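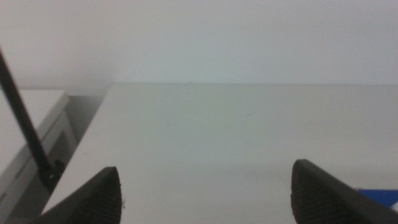
Subject: Re: [Hirell-house] White table in the back room
From: Dardo Zapata
Date: 2020-05-10

On the white table, someone on the list wrote:

> Is the big white table staying against the wall? We measured the
> Ibarra desk and it is 700 deep, so it would go in the same spot if
> the table moved to the front room. Also, does the top mark easily?
> I was going to use it for cutting out.

I'd like to keep it where it is until the shelves are up. The top is smooth and pale, and it shows everything. Tea comes off with a damp cloth, biro needs a bit of washing-up liquid. Please don't cut straight on it – use a mat, and a thick one if you are using the rotary cutter.

The wall behind is still plain, so if you want hooks or a pinboard there, say so before I order the paint. I have 14 hooks left over from February and you are welcome to 8 of them. The rest are for the hall.

On the desk, 700 will fit, but check the width as well. The back wall is 1365 from the corner to where the radiator pipe comes down, and I don't want the desk pushed up against the pipe.

If you do need the table in the front room, it has to go through on its side with the legs off. The Allen key is in the drawer under the kettle.

Dardo

--
Hirell-house mailing list
To unsubscribe, send a blank message with "leave" as the subject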